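Storberg releases Grillbridge 8, the recipe and menu planning program for small restaurants

May 27, 2023 – Storberg announces today the release of Grillbridge 8, a new version of its desktop program for small restaurants, canteens and catering kitchens. With Grillbridge the cook keeps the recipes, calculates the price of each portion and prints the menu for the week, all from one window.

The biggest news in version 8 is the new shopping list. In the earlier versions the list was made separately for every recipe, and the user had to add the amounts by hand. Now the program reads the complete menu, joins the same ingredients together and sorts them by supplier. If one dish is taken out of the menu, the list is corrected immediately. Units can be mixed freely – a recipe in ounces and a recipe in grams will give one common amount.

Also the allergen sheet was made again from the beginning. It can be printed on one page and it follows the menu, so a change of sauce on the second day is shown on the sheet of that day only. The sheet is available in 10 languages. Menu texts can be checked for spelling in the same languages.
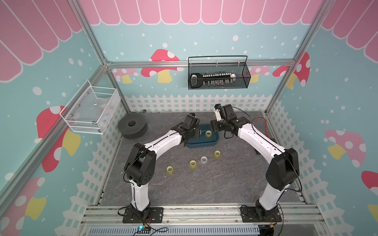
Thaís Bragança wrote to Storberg during the test period that the old shopping list was the reason why she still used paper, and that with the new one she prepares the order for her lunch kitchen before the first coffee is ready. She asked also for a bigger letter size in the printed recipe cards, and this wish is included in the release.

Other changes in Grillbridge 8:

Recipe cards with large letters, for hanging on the wall
Portion price with and without tax
Search by ingredient, also in the notes of the recipe
23 new menu layouts
Import of recipes from plain text files
Faster start when the recipe collection is big
Corrected: the week menu lost its last line when printed on narrow paper

The recipe files of version 7 are opened without conversion. Files from older versions must be saved once in version 7 before they can be used.

Price and availability

Grillbridge 8 can be downloaded now from the Storberg website. A license for one kitchen costs 32 dollars and includes all the small updates of version 8. Registered users of version 7 pay 10 dollars. The trial version has all functions and works for 23 days, but it prints the word "Trial" at the bottom of each menu. The next update, with support for several kitchens in one license, is planned for October.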